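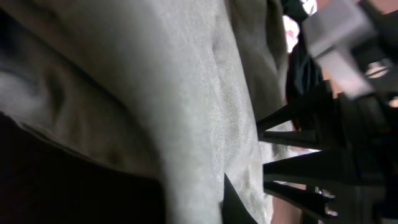

Hrefna Thoroddsen

4. What We Budgeted For and What We Should Have

I promised in the introduction that I'd go through the money, so let's do that before the results. Most folding papers I read while planning this project gave me the arm, the gripper and the policy, and then went quiet on what it takes to keep a cloth setup running for a season. I had to guess. My guesses are in the first draft of the equipment plan, dated 5/2/20, and I've left them as they were in the appendix so you can laugh along with the rest of the lab.

4.1 The big items

The arm was the easy part. We got quotes from Vilmont and Kotach, and they were close enough that delivery time decided it. Kotach could ship sooner, so Kotach it was. I'd put the arm down as the scary line in the plan, the one I rehearsed before every meeting, and it went through with hardly a question (the argument we did have was over a table, of all things, and it took up most of March).

The gripper I got wrong. I priced it as one item, bought once. In practice it's a small family of items – fingers, pads, mounting hardware, a wrist cable – and each has its own life span. Holger Björklund had warned me to ask for spare-part prices with the first quote, while the seller still wanted the sale. I didn't, and when I went back later the Kotach finger set came to $316 with a shipping time that didn't suit anybody. If you take one thing from this section, take Holger's advice and get the spares on the first quote.

4.2 Fingers and pads
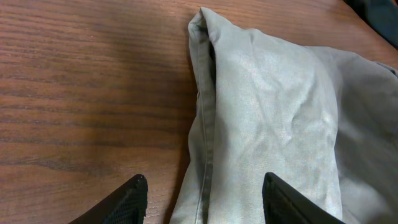 Spare fingers now get their own line in my plan, sized by hours of contact and not by calendar months. Over the main collection we logged 251 hours of cloth handling, and I'd much rather plan from that number than from how long a part has been sitting on the arm. The reason is in how the work goes. Take the approach in Figure 3: the left finger is over bare wood, the right one is resting on top of the cloth, and the stitched seam runs up between them. A grasp that starts like this brings two different surfaces into play, varnished table for one finger and fabric for the other, and I had costed the pads as if they'd only ever meet fabric. The textured gripping faces are the part I care about most. We stopped treating them as something to replace after a failure and started replacing them on a schedule, which made the budget look worse on paper and a good deal calmer to live with.

I should say that our contact hours include everything, even the short grasps that were dropped from the dataset. Leaving those out would make the cost per usable fold look nicer, but the pads were in use either way.

4.3 The small stuff

Garments were a rounding error in my first draft. We ended up with 69 of them, mostly plain trousers, shirts and knitwear bought secondhand through Nendberg, plus a handful that lab members brought from home and would like back. Thick seams and heavy folds were what I went looking for, so I paid a little more for sturdier pieces. I also forgot laundry in the plan completely, and storage, and the labels for storage. None of these is big. Together they ate the cushion I'd set aside for a second wrist camera.

The service contract is the last one. McAlister offered a full plan and a parts-only plan, and I picked parts-only since Holger and I can both handle a screwdriver. That was fine for swaps. It was less fine when the arm needed recalibrating and we lost two weeks waiting for an open slot. I'd still pick parts-only for a group our size, but I would write those weeks into the plan as a cost – staff time is money too, even if it comes out of a different account.

Table 2 puts the planned and final amounts side by side, with the lines I left out the first time marked with a star.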